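Mererid Bowen is back on our screens as Yorath's weary harbour doctor, and she couldn't be happier about it. The drama returned on 10 January 2025 after a long gap.

47 shares
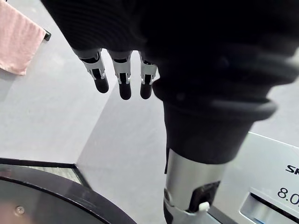

Bowen spent October learning her lines with co-star Barrett Mbeki, who plays her brother. "We laughed until we ached," she says. Her big scene in episode two is all in the hands, and it's a joy - three fingers pointing down at a pale grey floor can hold your eye, and so can hers, resting on a hospital blanket.

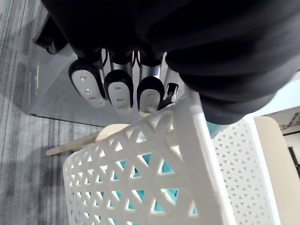
Three fingers side by side, each with a white pad at the tip.

Mbeki has the funnier part this time, and he grabs it! His row in the chip shop had me cheering.

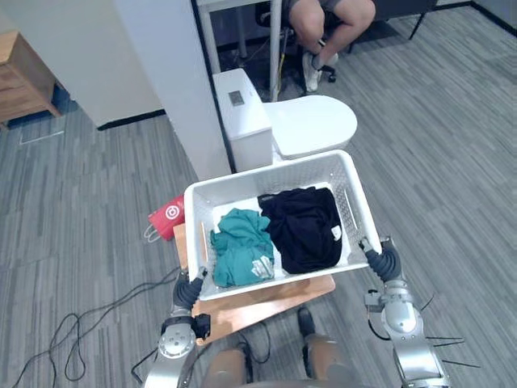 He's also singing again, with a small part in the stage musical Walum this spring. Bowen has already booked her seat - front row, on the aisle.
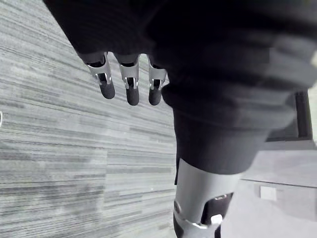 Black fingertips, silver-grey joints.

Yorath continues next Friday.

53 comments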